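Parents' council, Astwood campus – notes from Thursday's meeting

Hi all, Hiwot Lemma here. I said I'd take the minutes this time, so you're getting them in my words and with my spelling. If I've got you down as saying something you didn't say, email me and I'll fix it before they go up on the parent portal.

**There:** Oana Rusu (chair), Sutrisno Lumbantobing (head of lower school), Wilma Willems (admissions), Tetsuya Oda (grade 5 parent), me (grades 2 and 7)
**Sorry to miss it:** the Govindasamy family, who are mid-move

We got going at 6:20 pm. Last meeting's minutes were fine apart from the spelling of Tetsuya's name, which is now right.

**1. The move to two lunch sittings**

This took up most of the evening! Sutrisno walked us through the plan for after the break. Grades 1 to 4 eat first and everybody else goes second. Right now the line goes out past the music rooms and the little ones get ten minutes to eat if they're lucky. I said my second grader comes home with her sandwich whole at least twice a week, and Oana said hers too.

Tetsuya wanted to know what happens to chess and choir, which both meet at lunch and both mix ages. Sutrisno hasn't solved that one. He could put choir before school, but the Parnevard bus doesn't get in until 7:50, so those kids would miss the start of every rehearsal. We went back and forth for a while – Wilma thought the bus company might shift the first pickup if we asked as a group, and I think she's right that one letter from the council beats a pile of separate emails.

Agreed: two sittings go ahead. Chess stays put for this term, with the younger kids joining for the second half. Choir is still open.
*To do: Oana to write to the bus company. Sutrisno to talk to the choir teacher.*

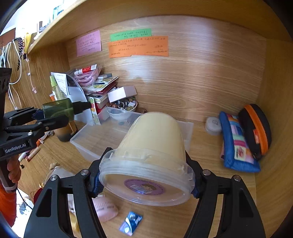

Tetsuya also asked if the older grades could have the courtyard while the first sitting is on. Sutrisno likes the idea but needs one more adult on duty out there, and he'll look at the staff rota before he promises anything.

**2. Admissions update**

Wilma had good news. Applications for next year stand at 149, and the open morning was packed. Most of the interest is in grade 1 and grade 6. She'd love more current parents to come along to the next one and just chat, because visiting families ask her things she can't really answer, like what the homework is like on a Sunday night (I could talk for an hour on that). Tetsuya and I both said yes.

There's also a question about siblings. At the moment a brother or sister gets priority only if the application is in by the end of January, and a few families didn't know. Wilma will put the deadline in the newsletter, in bold, near the top.

**3. Sister school visit**

The Ondilell school is sending 20 students in April and we need host families. We have 4 signed up so far, so please, please think about it! It's five nights, two kids per house if you have the room, and school covers the trips. Oana hosted last time and said the hardest part was the breakfast order. She's happy to take calls from anyone who's nervous.

*To do: me – sign-up form out to all grades by Monday.*

**4. Anything else**

- Lost property is overflowing again. Sweaters without names go to the uniform sale.
- Tetsuya asked if report cards could come out before the parent-teacher conferences and not the day after. Sutrisno said yes for the spring ones.
- I asked about the side gate being locked at 3:15. Sutrisno will check.

We wrapped up at 8:05. Next meeting is in February, same room, and Wilma is chairing as Oana will be away.

Hiwot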